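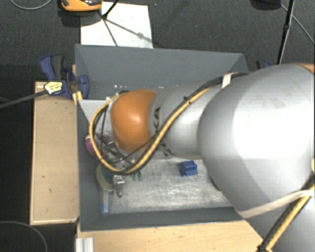 It'll be scratched to bits by July, came one reply when I mentioned I'd bought a big grey bin with a metal floor, and get a plastic one like everybody else. Well, it's scratched. You can see pale scuffs streaking across the bottom, and I've decided I don't mind a bit!

The bin is the Utden 1432, bought from Bastow for £20 plus delivery, and I wanted it for loose blocks and odd little pieces, the sort of thing that lives in a carrier bag until the carrier bag splits. I'd been using a Bralia tub before (deep, cheerful, handles that came off in my hand) and rummaging in it drove me mad. Everything small sank to the bottom and stayed there. The Utden is a plain rectangle with blue-grey walls and a silvery floor, and small things are so much easier to spot in it. The little blue block with the notch in it is the one I used to lose all the time, and against that floor it practically shouts at you.

The walls have a matt finish and I'm very keen on that. Shiny bins show every fingerprint and throw the light back at you when you're trying to find something, and these just sit there being grey. The rim is nice and straight too, so I can run a cloth along it in one go. Low down on the wall there's a row of tiny white marks. I've had a go at them with washing-up liquid and got nowhere, and I've stopped looking at them now.

On to the moans. It's noisy. Tip a boxful of blocks on to that floor and the whole house knows about it – I tried a tea towel underneath the bin, which did nothing at all, and then a bit of old carpet, which helped a fair bit. It's also heavier than I expected when it's full, and there are no wheels. I slide it along the worktop if I can and grumble if I can't. The corners collect fluff as well. A dry paintbrush gets it out faster than the hoover does.

Cleaning the floor is easy enough, just a damp cloth and then a dry one. I did try a cream cleaner on the scuffs one afternoon and gave it a good 15 minutes of elbow grease. They got slightly fainter if you squinted. I wouldn't bother again. If you like your things to stay looking new then this will upset you, and you'd be better off with the Oosthuizen tray, which has a rubbery base and is much quieter. I nearly bought that one myself. It's shallower though, and I know perfectly well I'd have had blocks all over the carpet within the week.

I've ended up sorting far more often than I used to, mainly as I can get both hands in and see what I've got hold of. Odd bits go to one side, keepers stay in, and anything I can't identify gets left for another day (there's always something).

Four stars out of 5 from me. The missing one is for the racket. I'd buy it again, and I've got my eye on a second for the garden pegs and clips, if Bastow ever get them back in stock.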